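Waschtrockensäule im Altbau: Anschluss, Schwingung, Verbrauch

Seit dem Umzug steht die Waschmaschine nicht mehr im Keller, sondern in der Wohnung, und der Trockner steht darüber. Die Kellerlösung hatte einen eigenen Stromkreis, einen Bodenablauf und eine Betonplatte als Untergrund. In der Wohnung gibt es davon nur den Stromkreis. Ich habe die Punkte notiert, die bei der Planung Zeit gekostet haben.
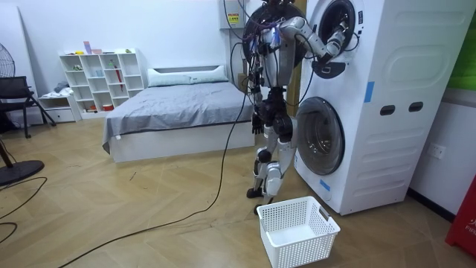
Winterthur, im Juli

Zuerst der Boden. Unser Haus hat Holzbalkendecken, und die reagieren auf Schleudern deutlich empfindlicher als Beton. Entscheidend ist weniger die Masse der Säule als die Anregungsfrequenz. Eine Trommel mit 1400 Umdrehungen pro Minute regt mit gut 23 Hertz an, beim Hochlaufen werden alle Frequenzen darunter durchfahren. Die Eigenfrequenz einer Balkendecke liegt meist weit tiefer, die Resonanz wird also in der Anlaufphase gestreift und nicht bei Enddrehzahl. Wer nur die Enddrehzahl reduziert, ändert am Anlauf nichts.

Reto Schnyder, der uns die Decke gerechnet hat, empfahl eine Aufstellung nahe am Auflager, quer über zwei Balken. Das hat mehr gebracht als die Gummimatten. Weiche Matten unter einer Säule verschieben das Problem sogar: Der Schwerpunkt liegt hoch, und die Kippbewegung nimmt zu. Ich habe die Matten von Sokberg nach zwei Wochen wieder entfernt und die Füsse direkt auf eine steife Platte gestellt. Plattendicke 30 mm, vollflächig aufliegend, Füsse gekontert.

Der zweite Punkt ist das Zwischenbaustück. Es muss zu beiden Geräten passen, auch in der Tiefe. Beim Set von Muma fehlten 5 mm, die sich nicht über die Schrauben ausgleichen liessen. Das Teil ging zurück. Spanngurte allein halte ich als Dauerlösung für ungeeignet, sie setzen sich und müssen nachgezogen werden.

Zum Ablauf: Der Schlauch braucht einen Hochpunkt, damit die Maschine nicht während des Füllens leerläuft. Die zulässige Höhe steht in der Anleitung und ist je nach Pumpe verschieden. Das Kondensat des Trockners führe ich über einen eigenen Schlauch in denselben Siphon, mit separatem Stutzen. Ein gemeinsames T-Stück vor dem Siphon drückt beim Abpumpen Wasser in die Kondensatleitung. Das lässt sich mit einem Rückschlagventil beheben, das dann wieder gereinigt werden will.

Absicherung: Beide Geräte hängen an getrennten Steckdosen. Vor dem Anschluss habe ich den Isolationswiderstand messen lassen und das Protokoll abgelegt. Im Schaltschrank ist der Fehlerstromschutzschalter jetzt beschriftet, vorher stand dort nur «Bad?».
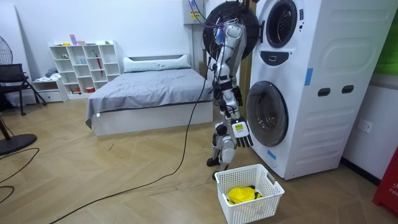
Waschen unten, Trocknen oben: beide Geräte als Säule.

Verbrauch: Ich lese einen Zwischenzähler von Van Wyk ab, immer nach dem letzten Durchgang des Monats. Die Differenz zwischen Waschgängen bei 30 Grad und bei 60 Grad ist erwartungsgemäss gross, der Trockner dominiert trotzdem. Den grössten Einfluss hat die Restfeuchte nach dem Schleudern. Jedes Gramm Wasser, das mechanisch entfernt wird, muss nicht verdampft werden, und das Schleudern ist der weitaus billigere Vorgang. Zählerstand bei Inbetriebnahme: 1718 kWh, der Zähler war gebraucht.

Nosipho Joubert fragte per Mail, ob sich eine Entkopplung der Wasserleitungen lohnt. Ja, sofern die Rohre starr an der Wand verschellt sind. Bei uns genügten Schellen mit Gummieinlage auf den letzten anderthalb Metern. Der Panzerschlauch darf nicht gespannt sein, sonst überträgt er wieder.

Offen ist noch die Lüftung. Der Wärmepumpentrockner erwärmt den kleinen Raum nach 15 Minuten spürbar, bei geschlossener Tür steigt auch die Feuchte. Ich lasse den Logger von Muto noch bis zum Herbst laufen und trage die Werte dann nach.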